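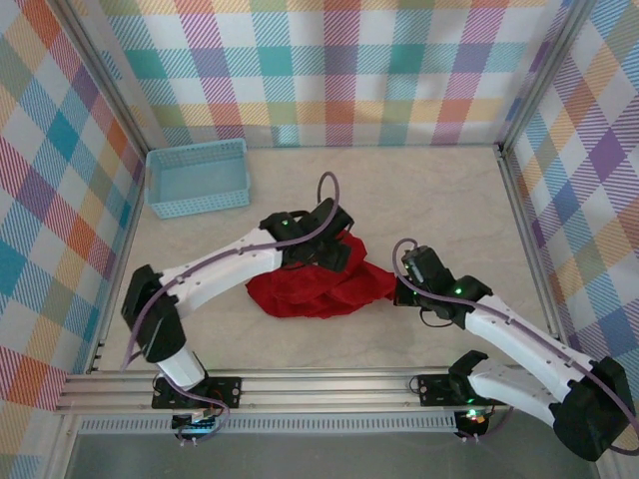 A shirt that has been to the laundromat and back should not need ironing, one reader wrote to us in March, and she wanted to know why hers always did. She washes at the Plelano on her corner, dries on medium, and carries everything home in a tote bag. By the time she hangs it up, the cotton is creased in places she can't press out with her hands.

We took her question to three laundries, and the answers had less to do with washing than she expected.

Cotton wrinkles when its fibers are warm, damp and held in one position. Water loosens the bonds that keep the fibers straight, and heat lets them move. When the cloth cools, the fibers stay where they are. A shirt left in a ball at the end of a dryer cycle sets that way in a few minutes. Polyester behaves differently: it takes up little water, and usually comes out flat unless the dryer was too hot.

At Ferus, a wash-and-fold shop that takes in up to 600 pounds of laundry on a busy day, the rule is that no dryer sits after the buzzer. Loads are pulled, shaken out and laid on the table while they are still warm. Shirts go first, then pillowcases, then towels. Socks wait in a bin until the end of the shift. The shop charges by the pound, with an 18-dollar minimum, and most of that pays for the folding.

The manager there thinks most people overload their machines. A home dryer that is packed to the door can't tumble anything, so the clothes turn as one lump. Half a load dries faster and comes out smoother. She also tells customers to skip the second dryer sheet.

Núñez Cleaners, across the river, handles mostly tablecloths and napkins for restaurants. Linen creases worse than cotton, and the staff there don't try to keep it smooth in the dryer. They take it out damp and run it through a flatwork ironer, a long heated roller that dries and presses at once. The roller replaced a smaller one last year and paid for itself sooner than the owners had planned. It does about 700 napkins before lunch.

A home version of the same method works well enough. Take the napkins out before they are dry, pull the corners square, and iron them right away on the cotton setting. Stack them flat and leave them alone until they cool. Dark colors should be ironed on the back, where any shine won't show.

Zinine, the third shop, does alterations as well as laundry, and sees what happens to clothes over the long run. The tailor's complaint is with collars. People fold a shirt with the collar flat and then pile sweaters on it, and the fold line wears through. He stores his own shirts on hangers, with the top button closed, and leaves 2 fingers of space between them.

As for the reader's tote bag, all three shops said the same thing: fold at the laundromat. The tables are there, and it takes ten minutes. Her shirts may still need a quick pass with the iron at the cuffs.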